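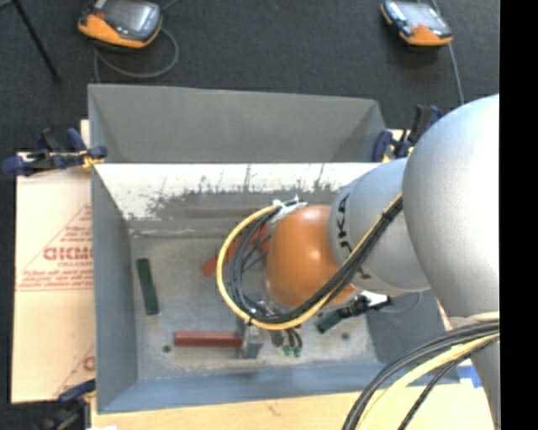

The woman who runs the repair café in Hasholm has been fixing other people's lamps for 11 years, and she talked the whole time I was there. "Cords go first," she told me, waving a toaster plug at me. "Always the cords!" What she likes is a wide, easy bend, like the loop the yellow cable makes around the orange wrist cover, and she can't stand a tight kink by the plug. I asked what people bring in most. "Lamps – and then more lamps. I had 505 repairs in my notebook by July." Her favorite was an old radio from Tveit. "He cried a little," she said, "and then he asked if I did vacuums."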